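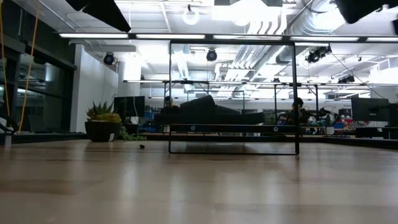 Fig. 1. Tabletop with black frame and potted succulent.

Aging and Care Policy, Unit 3: Who pays for home care?

Most older adults who get help at home get it from family. Paid home care fills the gaps, and the way it is funded decides who can use it. We compare two plans from the Gilmartin readings.

Flat benefit: each eligible person receives $1,000 a month and picks a provider.
Assessed hours: a case manager sets weekly hours and the region pays the agency directly.

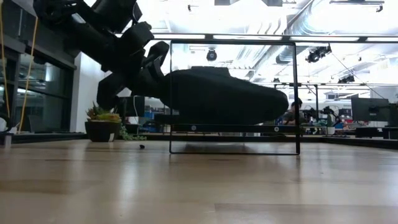 Flat benefits are simple to run, but they pay the same for light and heavy needs. Assessment tries to fix this by looking at daily tasks. Footwear is a common item on the form – a backless slide sandal, like the one in Fig. 3, is easy to put on but gives the heel no support, so "can put on shoes" says little about safe walking. Read the Dulloder form with this in mind.

The Ollberg region has 4,000 clients on assessed hours. Travel time between visits is unpaid there. Consider what that does to staff turnover in rural areas.

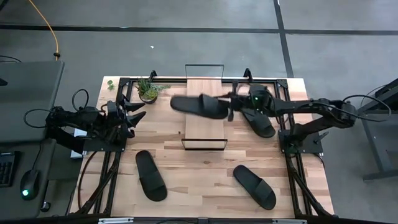 Fig. 3. Black slide sandal above a light wooden worktable.

For next class: read Śliwiński, chapter 2, and bring one page of notes on copayments.

Related handouts
Unit 2: Family caregivers and paid leave
Unit 4: Staffing in long-term care
Reading list

Contact: Edmund Śliwiński, Nomance College | Back to top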